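Gripper Fault Halts Laundry Trials at Girnlow

Basket-carrying trials at the Girnlow laboratory were suspended for 3 weeks after the left gripper on one of the two-armed robots lost holding force during a lift. No one was injured. The fault was reported under the site safety procedure the same afternoon, and the robot was taken out of service until the review was complete.

The basket had been raised to table height when the left side dropped. The right gripper held, and the load swung toward the robot's base before the operator pressed the stop button. Damage was limited to a cracked basket rim. The control software had continued to report a secure grip throughout, and the review team treated this as the more serious finding.

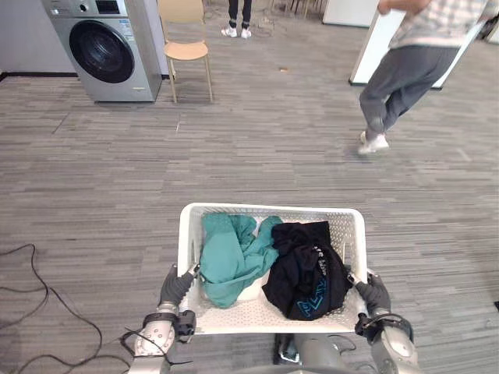
A two-handed carry on the test floor at Girnlow, with clothing in the basket.

Inspection at the Drurkum workshop traced the loss of force to a connector at the left wrist. Repeated bending of the cable had worked the connector partly out of its seat, and power to the gripper motor was interrupted for around 500 milliseconds. The position sensor runs on a separate line and was not affected. The software checked finger position only and did not compare it with motor current.

Ekstead, which maintains the control software, has issued an update that requires both readings to agree before a lift may begin or continue. If they differ, both arms lower the load at reduced speed and the robot stops. Locking connectors have been fitted to all robots at Girnlow and at the Nair site.

Until further notice, baskets are to be carried just above the floor, and wrist cables are to be inspected after every 30 lifts. Loose cables on the floor near a robot's base should be reported to the shift lead before a session starts. Lifts to table height remain on hold pending a second review in October.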